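Household Recycling: New Sorting Rules for Small Containers

The Willomico Resident Services Office reminds all households that revised sorting rules for small containers are now in effect. The rules apply to every address on the Willomico collection route, including the apartment buildings on the Martens side of the river. Residents of Jundbridge remain under their existing schedule and will receive a separate notice before any change is made.

Small items have long been a difficulty at the sorting plant. Anything that fits through the screens falls away with broken glass and grit, and very little of it can be recovered afterward. Last year the plant set aside 910 bags of this mixed material, all of which went to landfill. Under the revised rules, containers shorter than a playing card should be placed in the small-items pouch and kept out of the blue cart. Larger bottles, tubs and jars go in the cart as before.
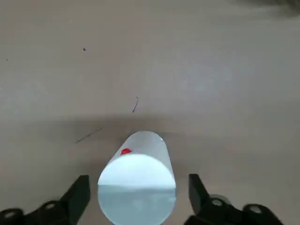 Small items should be sorted separately.

Pouches were mailed to most households with the spring billing statement. A further 300 are held at the front counter of the Resident Services Office for new residents and for anyone whose pouch did not arrive. One pouch is provided per household at no charge. Replacements for lost or torn pouches cost $7 and may be added to the next bill on request.

Please empty and rinse containers before placing them in the pouch. Caps may be left on. Paper labels do not need to be removed. The following are not accepted: batteries, needles, lighters, nail polish, and any container that still holds medicine. Unused medicine may be returned to the drop box in the lobby of the Martens branch library during regular hours. Please cross out your name and prescription number before using the box.

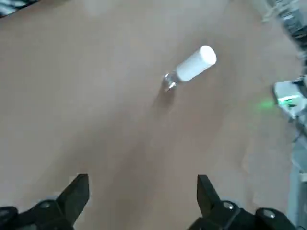
WILLOMICO – Sun 19 April

The Resident Services Office will hold an open house at the transfer station this afternoon from 1 to 4 p.m. Staff will be available at the main gate to answer questions about the pouches, the collection calendar and the billing change that took effect with the last statement. Visitors may walk through the public part of the station, and closed shoes are required. Parking at the station is limited to 40 cars. Overflow parking is available at the Maltasport field house, a short walk along the service road.

Pouches are collected on the same day as the blue cart. Tie the pouch closed and set it on the lid of the cart, or hang it from the handle in windy weather. Crews will leave an empty pouch in its place. Apartment residents should use the marked bin in the recycling room – please do not leave pouches in hallways or beside the mailboxes.

Households that need help moving carts or pouches to the curb may apply for door-side collection. Forms are available at the front counter and at the Martens branch library. Residents already enrolled in the service do not need to apply again.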